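Ollico Hima Laser Measure for Floor Plans

In stock. Supplied with carry pouch, wrist strap, charging lead and printed quick guide.

Hello, I'm Volodymyr Derkach and I draw floor plans for estate agents, mostly big old family houses with bay windows and chimney breasts and at least one cupboard that nobody can find the back of. I sell a handful of tools on the side, all of them things I carry myself, and the Hima is the one I'd replace first if I left it on a train (I've done that once, sadly).

It's a small handheld laser measure. Point it at the wall, press the big button, and the distance comes up in metres or in feet and inches. Hold the button down and it goes into room mode, where you take the length and then the width and it gives you the floor area, ready to scribble on your sketch. I love room mode! Before this I was doing sums on the stairs with a pencil behind my ear.

It remembers 3,000 readings, which sounds silly until you've got a week of viewings behind you and can't read your own handwriting. You can name each property in the app and pull the whole lot up later at your desk.

A real job, so you can see why it matters. Last October I went to a house called Holovko, up for sale with an old plan that said 3,409 sq ft. The owner was sure it was bigger, and so was I once I'd walked round it. The old plan had missed the loft landing and a long, thin utility room behind the kitchen. I measured the lot again and came out at 3,588 sq ft. The agent was very happy, the owner was happier, and I got a slice of lemon cake.

What I like
The screen is bright enough to read in a sunny garden room. The back end is flat, so it sits snugly against the skirting. It beeps when it's got a reading, and you can turn the beep off — do this before you measure a nursery at nap time.

What I'm less keen on
The pouch is a bit tight. It doesn't care for mirrored wardrobes or shiny black tiles, so hold a sheet of card against them and measure to that. And the strap is short if you've got big hands like mine.
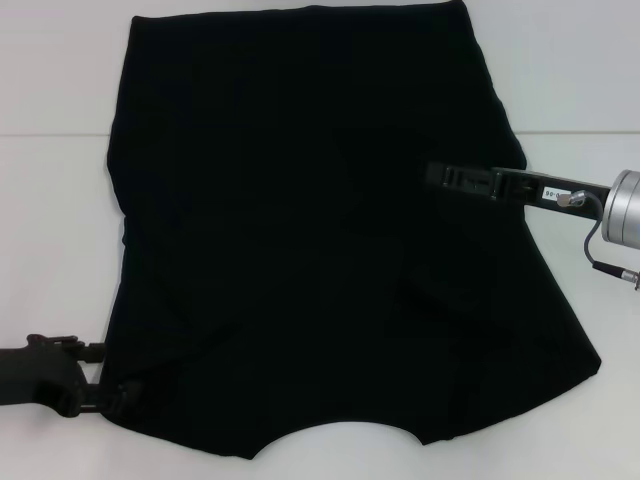 Dark garment laid flat on a white tabletop.

Which version do I need?
There are two. The standard Hima is fine for flats and most houses. The Hima with the Kistumach bracket clips on to a tripod, and I'd go for that one if you do long gardens or barns, where a wobbly hand throws the dot all over the place. You can buy the bracket later on its own, so don't fret about choosing wrong.

Charging
A full charge lasts me 7 working days, and I'm out most mornings. Use the lead in the box.

Returns
Send it back within the month if you don't get on with it. I'd just ask that you put the strap and the guide back in too.

Any questions, use the form and I'll reply in the evening, usually after 7 when I've finished drawing up.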